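Gistora Crisp Selection Bag, reviewed from the sofa

I have been buying crisps I can't read for the best part of a year now, and I regret very little of it. Gistora, the import grocer on the Paltisville ring road, sells a mixed bag of foreign snacks to people like me, who want adventure but want it delivered. You don't choose the flavours. You pay, you wait, and on Saturday a carrier bag turns up with your fate inside.

I ordered the small selection. The large one is meant for parties, and I have not been to a party where I was trusted with the catering.

First, the good news. Nothing was crushed. My last lot, from a rival I shan't name (Pappas), arrived as a fine seasoning with some foil round it. Gistora doesn't go in for boxes or shredded paper, it puts the packets in a plastic bag and ties a knot in it, and somehow that did the job. The knot, I should warn you, was tied by someone with a grudge. I used scissors in the end.

Second, the crisps. The plain salted ones were fine and gone by teatime. The seaweed ones tasted of a very clean harbour. Something in a green packet was so hot that I had to go and stand in the garden, where next door asked if I'd had bad news.

The pink one I saved for last on the grounds that it looked the most cheerful. A leaf beside the crisps is usually a promise of something, and as I don't read Chinese the leaf was all I had to go on. 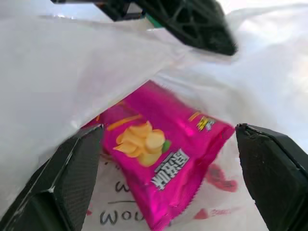

Anjana Mridha wrote in to say that I could save myself a lot of garden time by asking Gistora for the translated flavour list, which they will put in with any order if you leave a note at the checkout. She has had hers pinned up in the kitchen since February and says it has taken all the fear out of it.

I'm sure it has. I have asked for the list and intend to keep it in a drawer.

As for the pink ones: sweet, a bit sour, thin enough to snap properly, and I ate the lot standing up. Best of the bag. Four stars, with one held back for the knot.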